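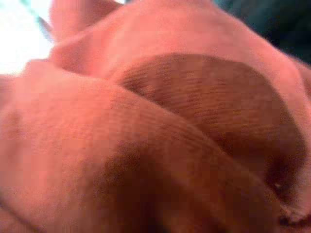

Pink ribbed fabric at close range, as recorded by a camera at the gripper.

Setting the rules for soft goods

Rigid parts have been handled by machines for decades, and the rules that govern the work are well settled. Cloth is a different matter. A towel or a jumper has no fixed shape, and the person who writes a procedure for folding it must decide what counts as a correct grip, an acceptable crease and a finished fold. Until last September, each laundry and textile sorter in the Plostberg district answered those questions for itself.

The Plostberg Code of Practice for Robotic Textile Handling now gives them a common answer. It runs to 22 clauses and was drafted by a working group under Banafsheh Asadi, formerly head of plant safety at the Wullmont linen service. The group received 157 written comments on its first draft, most of them on two subjects: the force a gripper may apply to knitted goods, and the treatment of camera records.

On the first, the code is cautious. Operators must set a grip limit for each class of fabric and test it on worn stock as well as new. Looped and ribbed materials form a class of their own. "A figure that suits a bed sheet may pull threads in a bath towel," Ms Asadi said. "We wished the operator to write down which of the two had been tested."

The second subject took longer. When a gripper closes on a heap of cloth, a camera mounted near it may record little except folds and shadow. Several firms asked whether such pictures could be discarded. The code requires that they be kept with the rest of the record for the task, in the order in which they were taken, and that no label be added which the picture does not support. If a reviewer cannot tell a sleeve from a hem, the entry must read "fabric, part not identified".

Jong-dae Won, who reviews records at Jafarzadeh, tested the rule on 3853 pictures before it was adopted. He reported that reviewers had previously tended to guess, and that two reviewers seldom guessed alike. His firm now trains new staff on a set of 800 pictures, chosen for difficulty.

Clause 14 deals with people. No one may reach into the working area to straighten a garment until the arm has been stopped and its stopped state confirmed at the panel. Ifor Beddoe, who represents floor staff at Wullmont, had asked for the clause to cover short interruptions as well as planned maintenance, and the final text does so.

Smaller firms have expressed concern over the cost of storage. Bernari, which handles hotel linen, has been granted a longer period in which to comply, and will submit its first set of records when that period ends. The working group will consider them alongside a proposal from Fumiko Iwasaki to extend the code to padded and quilted goods.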